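Catering group puts table-laying arms into its April budget

2021-01-13
By our business staff

Plolell, the contract caterer, has set aside money in its next budget for robot arms that sort crockery and lay trays, the company said on Wednesday. The first order will cover 12 arms, to be shared between its kitchens from April, with a second order to be decided once the first has been paid for and run for a full quarter.

The company runs 83 dining rooms in offices, colleges and care homes. Only 21 of them are being considered at this stage. The rest either have too little bench space or send their crockery out to be washed and sorted elsewhere.

The arms will come from Emitz, which also quoted for installation, spare grippers and a service visit every six months. Plolell had asked for prices from two suppliers. The other, Pikau, offered a cheaper arm but would lease it only as part of a complete line with its own conveyor, and the kitchens that need help most have no room for one.

Plolell would not give the price per arm. It said the arms themselves made up a little over half of the total, and that the remainder would go on fitting, electrical work, staff training and new bins. The bins were a late addition. Kitchens in the group have bought their own containers for years and few of them match, so part of the money will go on standard sizes for cutlery and plates. An earlier draft of the budget left this out and had to be sent back.

Laying trays is a small job that takes up a lot of hours. A tray for the group's noodle and rice menu needs a plate, bowls, a soup spoon and chopsticks, and at busy sites the work is done by hand before every meal. Soup spoons have given the most trouble in trials, as they are tipped into a bin after washing and end up lying across each other. Plates come in stacks and are simpler to find, though harder to lift one at a time.

Staff at the kitchens have been told that no posts will go as a result of the first order. Hours saved on trays are to be moved to serving and to the wash-up, where the company has had difficulty filling shifts. The staff side has asked for that in writing and for a say in where the arms are placed. Talks on both points are due to finish before the money is released.

The plan was drawn up with Kalogeropoulos, a kitchen planning firm that has worked for the group before. Its report advised against buying for every site at once. It recommended starting with places that use one set of crockery all week, and putting off sites where plates change with the menu. It also suggested keeping 13 per cent of the budget back for breakages and repairs in the first year, a figure Plolell has accepted.

Kitchens chosen for the first order will be told by the end of the month. Each will be asked to measure its benches, check its sockets and send in a list of the crockery it uses. Sites that miss the deadline will be moved to the second order.
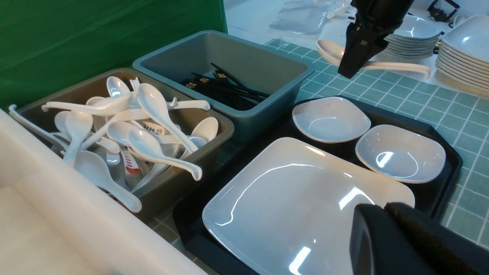
Soup spoons, chopsticks and white crockery at the tray-laying bench.

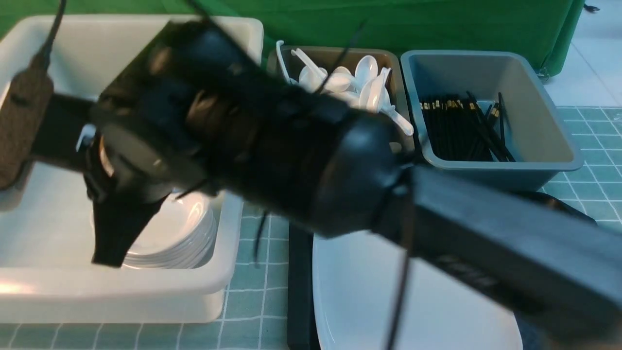
Reading time: 3 minutes

Emitz will deliver the arms in two batches. Plolell said it had agreed to pay a third of the cost on signing and the balance after each kitchen has used its arm for 21 working days. If an arm is not in use by then, the company can return it and pay only for the fitting. The contract does not cover crockery broken during setting up, which kitchens will have to meet from their own budgets.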